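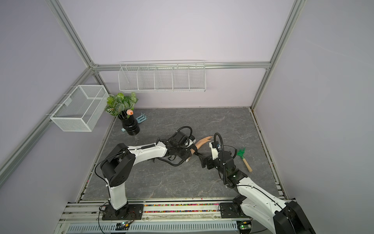
Chapter 4
Writing Instructions That Other People Can Follow

Selamawit Fikre had been at Naremitz for two weeks when she was asked to write the opening procedure for the front office. She knew the job well by then. She unlocked the side door, turned off the alarm, started the mail scanner, and put the phones through from the night service. It took her a few minutes each morning, and she wrote it down in one short paragraph.

On her first day off, Kwan-ho Yip opened the office with her paragraph in his hand. He got as far as the second sentence: "Start the scanner in the usual way." He had never started the scanner. The mail sat in its tray until the afternoon, and two customers called twice to ask where their forms were.

Fikre's paragraph had no mistakes in it. Every sentence was true. It was written for a reader who already knew how to do the work, and that reader was Fikre herself.

This chapter is about closing that gap. Chapter 3 dealt with reports, which tell a reader what happened. Instructions ask a reader to do something, often while standing up, often with one hand busy, and often for the first time. People read them in pieces. They look at the page, look away to do the step, and come back to find their place again.

What you will learn

When you finish this chapter, you should be able to:
Decide who your reader is and what that reader already knows
Break a task into steps of a useful size
Put warnings where they will be read in time
Choose between words, a drawing, and a photograph
Test a draft on a person who has not done the task

Key terms

procedure, step, condition, warning, caption, trial reader

4.1 Steps and their size

A step is one action, or a few small actions that are always done together. "Open the drawer and take out the red folder" is a single step for most readers. "Open the drawer, take out the red folder, copy the top form, and mail it to the Welteck branch" is three or four steps packed into one line, and a reader who looks away in the middle will lose one of them.

Steps can also be too small. A page that tells an office worker to pick up a pen, remove the cap, and place the point on the paper will be skimmed, and the one step that matters may be skimmed along with the rest. The right size depends on the reader. Before you write, list what you expect the reader to know on arrival. Keep the list beside you – you will need it again in Section 4.4.

Begin each step with a verb. When a step applies only some of the time, put the condition first: "If the light is red, press Reset." A reader who meets the verb first may press Reset before reaching the word "if."

4.2 Words and pictures

Some things are slow to say and quick to show. The position of two parts that face each other is one of them. Try writing a sentence that tells a reader how far apart the parts are, which way each one points, and what lies between them, and you will soon have a sentence that has to be read three times.

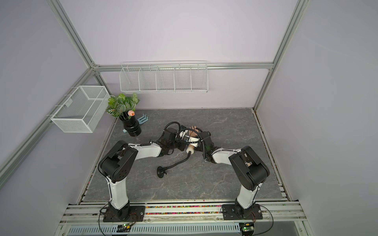 Figure 4.1 Two grippers almost meeting near the middle of a work surface.

A photograph has limits as well. It shows everything with equal weight, including things the reader doesn't need, and it can't show order. For that reason most procedures use a picture for position and numbered words for sequence. Captions should be short and should name the part the reader is meant to look at. Section 4.3 returns to captions and labels.

Before you read on

Find a set of instructions at home or at work. The folding guide that comes with a Wan or Avier carton would do, and so would a recipe. Mark every place where the writer assumes you know something. Then choose one of those places and rewrite it for a reader who doesn't. Save your rewrite – Exercise 2 on page 121 asks you to trade it with a classmate.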